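Darnum suturing arm: comparison of gripper jaws
Progress report to the Vornumier fund, second period
October 1, 2018
Prepared by Efa Voyle

1. Where we are

The work this period was the comparison of jaw sets for the small gripper, as set out in the plan agreed in July. Both jaw sets have now been through the thread handling trials. The needle trials have been done for the narrow jaws only. The change of controller was finished late and has cost us time, as explained in section 4.

2. Thread handling trials

Each trial asks the arm to pick up a length of suture thread lying on or near tissue, hold it for a set time under light pull, and let it go. A trial counts as a success when the thread is picked up on the first close, does not slip during the hold and comes away freely when the jaws open. We ran 874 trials in all, split evenly between the narrow jaws and the Kulow jaws, which are wider and have a finer cut on the inner faces.

The Kulow jaws slipped less. They held dark braided thread well at every angle we tried, and they were the better of the two on clear monofilament, where the narrow jaws let the thread creep during the hold. They were worse at letting go. On 29 occasions the thread stayed caught in the cut of the jaw face after opening and had to be shaken off by moving the wrist. The narrow jaws did this 15 times.

The narrow jaws were easier to place. Tumelo Ngcobo ran most of the trials and his notes show fewer second attempts when the thread lay close to a fold, where the wider jaws tended to press on the tissue before they reached the thread. We have not yet put a force figure on this. The load cell under the tissue holder drifted during the first half of the work and we do not trust its readings before it was replaced.

3. Wrist camera

The wrist camera is good enough for placing the jaws and poor for following clear thread. Dark thread is found by the software in nearly all views. Clear thread is lost when it passes over a highlight on the tissue, and it is often picked up again in the wrong place. Quentin Gilbert has tried a lower light level and a second light set to one side. The lower level cut the highlights but made the folds too dark to read. The side light gave a better result and we propose to keep it.

Focus is a fixed setting. It is set for the jaw tips, so the lower part of the shaft is always soft. This does not affect the measurements, which are all taken at the tips.

4. Controller

The Sowah controller replaced the old one on the main arm. Fitting it took 19 working days against the ten in the plan. Most of the extra time went on the jaw closing signal, which the new controller sends in a different form, and on repeating the calibration for both jaw sets. Lucienne Arnaud wrote the changes and has put them in the shared folder with her notes.

Closing is smoother than it was. With the old controller the jaws closed in two steps, and the second step sometimes pushed a thread out from between the tips. We have not seen that since the change. A small number of the early thread trials were done on the old controller, and these are marked in the results table and left out of the totals above.

5. Spending

Spending is within the agreed amount. The replacement load cell was not in the plan and was paid for out of the line for spare parts. We would like to move what is left of the travel line to jaw machining, and Silvan Tanner will write separately to ask for this.

6. Next period

The needle trials with the Kulow jaws come first. We will use the same needles and the same order of trials as for the narrow jaws. After that we want to test a third set, with the narrow outline and the finer cut on the faces. Drawings for it are finished and the machining is waiting on the answer about the travel line.

We will also run trials with two instruments in the field at once. So far the second instrument has been held still while the gripper does the work. Moving both will need a limit on how near they may come to each other, and Lucienne is working on this now. Until it is in place the second instrument stays parked and only the gripper moves.

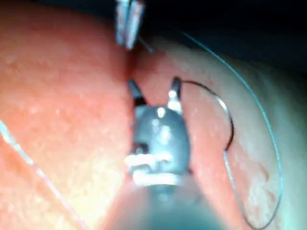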